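Plotider Road Racing Board
Topic: Kong hairpin resurfacing

Jalley_19
Has anyone seen the new surface at Kong yet? The club notice dated 1 Mar 2025 says it's finished, with 2 more layers of tar on the inside line.

pestuvach
Walked it last week. Grip looks fine but the camber is worse – the 600s will run wide.

Jalley_19
I don't agree. It was always off camber there and they managed in November.
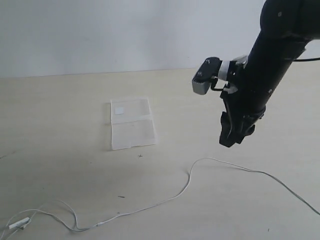

Reply 4 – oldtwostroke
They managed because it was dry. I marshalled there and we had bikes in the hedge all through practice.

Reply 5 – pestuvach
Same here. Some 2,000 people turned up and half of them stood on the outside of that bend. I'd move the rope back.

Reply 6 – Jalley_19
Fair point on the rope. I still think the bend is all right.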